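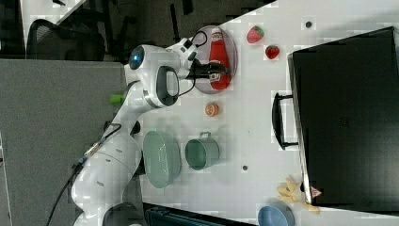

Posted by Pisharody

Ticket 2370
Product: Lemano play kitchen set, with Rokard storage box
Category: Packing / storage
Priority: Low
Status: Open, waiting on parts list
Opened: October 12, 2007

Summary
Lid of storage box does not close flat with the full set packed. Gap is on the handle side. Box closes normally when empty.

Setup
Storage box is the large black one, kept beside the white table. Inside length is 1215 mm, measured along the floor of the box. The set was bought in April and has been packed the same way since. No pieces were added. The foam insert was replaced last month with the Grakis one, which is 15 mm thick. The old insert was thrown out before anyone measured it.

Pieces on the table at time of report: gray plate, red ketchup bottle with white cap, two strawberries, orange citrus slice, oval colander (pale green), small pot (sage green), light blue bowl, yellow food pieces. Remaining pieces were in the box.

Steps to reproduce
Put the insert in, cut side up. Lay the plate flat in the center. Colander goes next to it, pot inside the colander, bowl upside down over the fruit. Bottle goes in last. Close lid. Lid stops short on the handle side and springs back when released.

Expected: lid sits flush and both latches engage.
Result: left latch engages, right latch does not reach.

Update 1
Repeated with the pot removed. Lid closes. Put the pot back, took the colander out, lid closes. Both together, no. The handle loop on top of the pot is the highest point in the stack. Turning the pot on its side inside the colander lowers it a little, but it then rocks against the rim and does not stay put when the box is carried.

Update 2
Checked the ketchup bottle. Standing up it clears the lid by 9 mm in the corner pocket, so it is not the cause. Lying on its side it takes up the space the bowl needs. Leave it standing, cap up.

Update 3
Tried without the insert. Everything fits and both latches engage, but the pieces slide and the plate knocks against the colander. Not recommended for anything longer than a move across the room.

Checked lid hinges and latches for damage. None found. The warning sticker near the lower corner of the box is intact and was not covered or moved.

Workaround
Pack the pot separately in the black mesh bag. Put the strawberries and the citrus slice inside the pot to save space. Bowl and yellow pieces stay in the box. Label the bag so that it gets returned with the set.

Still needed
1. Thickness of the original insert, from the Lemano parts list.
2. Whether Grakis sells a thinner insert in the same outline. The catalog page lists one thickness only.
3. Confirmation that the pot is the correct size for this set. The parts list gives two sizes and the bottom of ours has no marking.

Do not trim the insert until item 1 is answered. Ticket stays open.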